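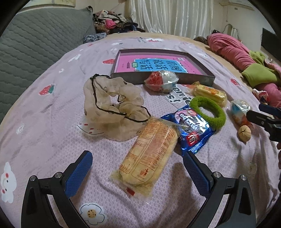
Room crews at Morley get grippers, and new hours

ULPORT — The mornings look different for the room-clearing crew at Morley, the house-contents service on Stidley Street. Since May, workers have been sorting beds and tabletops with grippers, picking up snack packs, hair ties, books and the odd walnut, while software called Wubshet learns from each grab.

The aim is an automated sorter that can take on the small stuff, and the crew is teaching it! Staff have logged 3,218 pickups so far across 176 rooms. Soft things like scrunchies are still the hardest to get right.

Nobody's job is being cut, the company says. Three sorters have moved up to trainer, with a raise, and shifts now start at 10 a.m. instead of dawn. Workers asked for shorter turns with the grippers to rest their wrists, and they got them: up to 40 minutes at a stretch.

A first trial of the sorter is planned at the Ulport depot.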